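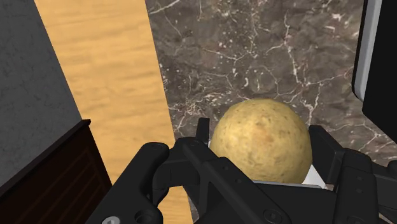 Contra la patata lavada

Octubre y ya están otra vez las bolsas de plástico transparente en el súper, con patatas tan limpias que parecen de atrezo. Lavadas, calibradas, todas del mismo tamaño. Y la gente encantada. Yo no. Llevo años con esta manía y hoy me toca soltarla por escrito, así que allá voy, rápido, que tengo una olla al fuego.

Primero, lo obvio. Una patata con tierra dura más. Mi abuela las tenía en el sótano, a oscuras, en un cajón con periódico, y en mayo todavía comíamos de aquellas. Arrugadas, sí. Con brotes que quitábamos a punta de cuchillo. Pero comíamos. La lavada la compras el lunes y como te descuides la tienes verde en una semana, porque encima la exponen bajo unos focos que ni en un quirófano. Luz y patata, mala mezcla. Eso lo sabía cualquiera que hubiera tenido un huerto de dos metros.

Segundo, el nombre. ¿Qué patata es? En la bolsa pone "para freír", "para cocer", "especial guisos". Eso no es un nombre, es una instrucción. Imaginaos el vino así: "tinto para carne". Nos reiríamos. Pues con la patata tragamos. Kennebec, monalisa, agria, la que sea, pero que lo ponga bien grande y no en una letra de hormiga al lado del código de barras. Mateja Delić, que tuvo puesto en el mercado de mi barrio hasta que se jubiló, te preguntaba qué ibas a hacer de cenar antes de coger la pala. Si decías tortilla te daba una, si decías puré te daba otra, y si dudabas te echaba una bronca. Se aprendía mucho en esa cola.

Ahora en ese local hay una tienda de fundas de móvil. En fin.

El precio. Me dicen que la patata de saco es cara, que el mercado es para quien puede. Depende. El otro día pagué 75 céntimos el kilo por una agria con tierra, piel fea, un par de picaduras. La bolsita lavada estaba a más del doble. Pagamos por el agua, por el plastico y por no mancharnos el fregadero. Que cada uno se gaste el dinero en lo que quiera, faltaría más, pero que no me vengan con que lo hacen por ahorrar.

Entiendo lo del tiempo, eh. Llegas a casa a las nueve, con los niños, y lo último que te apetece es frotar barro. Lo he vivido. Pero frotar una patata son segundos. Un cepillo, agua fría, fuera. Hussam, mi cuñado, ni eso: las asa sin pelar, abre, sal gorda, aceite, y hala, cenados. Y están mejor que las mías, me fastidia reconocerlo.

Y luego lo del tamaño. Esto sí que me enciende. Todo lo que se sale de calibre, fuera. La pequeña, la que tiene forma de corazón o de nariz, la que tiene un bulto. ¿Pero quién ha decidido que una patata tiene que ser bonita? ¡Si la vamos a cortar! La tortilla no sabe de simetrías. Una conocida que cultiva cerca de Ornar me contaba que de una buena cosecha se le quedan en tierra, o se van para los cerdos, sacos y sacos que están perfectos. Perfectos de comer, digo. Feos de foto.

No pido que se prohíba nada. Pido que al lado de la bolsa limpia haya un cajón con la otra. Un cajón. Que el que quiera meta la mano, escoja, se lleve tres o se lleve veinte, y no kilo y medio por obligación porque vives solo y la mitad se te estropea. Antes se podía. En algunas fruterías todavía se puede, y son justo las que van cerrando, una detras de otra, mientras firmamos peticiones por internet para salvar el comercio local y luego compramos donde hay parking.

Yo la primera, ojo. El sábado pasado llovía y compré la bolsa. Sosísimas, se me deshicieron en el guiso, y encima dos con el centro negro, que por fuera no se les notaba nada de nada. Tan relucientes ellas.

Me voy que se pega el sofrito. Otro día hablamos de las cebollas.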